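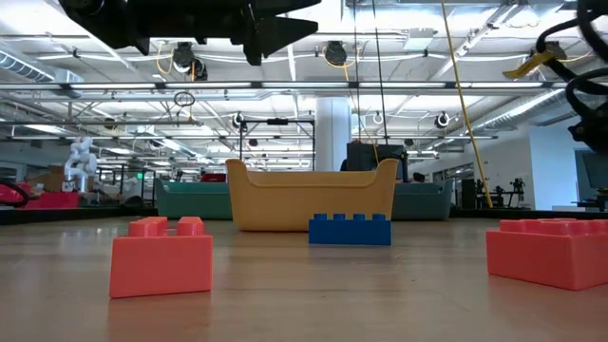 3.2 Collecting the sorting examples

Figure 2. View over the table from the fixed camera at the Multden site. Three blocks (two red, one blue) and the bins, gripper above.

All examples for the sorting task were gathered on one table, same camera position throughout. Operator drives the arm by hand controller, picks up a block, puts it in the bin named in the prompt, goes back up. One block per example. We tried longer runs early on (clear the whole table in one go) but they were a pain to cut up afterwards and the labels drifted, so everything reported here is single pick, single place.

The prompt is one short sentence, e.g. "put the blue block in the yellow bin". Written by the Jestow logging tool from a list of block and bin colours, shown to the operator before the arm is released. Operators could reject a prompt if the block couldn't be reached. Rejected prompts are not counted below.

Block positions. Between examples the operator moves the blocks by hand, no fixed pattern, only rule is that no block may touch another. In Figure 2 the blue one is right up against the front of the yellow bin, a layout we wanted in the set on purpose: the fingers have little room behind the block and operators tend to come in at a slant. A red block near the right edge of the view is also a wanted case, as the policy has to cope with a block it can only partly see. Without these the first policy did well in the middle of the table and badly everywhere else.

Background. Left as it is. The room is a shared lab and things get moved about from one day to the next, we did not put up screens or mask the upper part of the view. An earlier set, recorded in July against a plain curtain, gave a policy that fell apart once the curtain came down (see 5.1).

Amounts. We recorded 960 examples. Of these 800 were kept after checking, the rest dropped for lost camera frames, wrong bin, or a block knocked off the table. The kept set was split into 650 for training and the remaining 150 for validation, split by session and not by example, otherwise near identical layouts end up on both sides. The Ngô baseline was trained on exactly the same split.

Failed grasps. If the operator missed and tried again within the same example we kept it, retries included. Dropping them gave cleaner looking data but a policy that just sat there with closed fingers after a miss. Drops into the wrong bin were always thrown out, even where the operator noticed and put it right.

Checking was done by a second person watching each example at double speed, with the prompt shown underneath. Slow work, and we have not found a good way round it. The automatic check in Dillano caught the missing frames but let most of the wrong bin cases thorugh. Version of the set used in all tables is the one frozen on March 9, 2023; later additions are not included.

3.3 Action format

Gripper pose is stored relative to the pose at the start of the example, plus one value for how far the fingers are open. Joint angles are logged as well but not used in training.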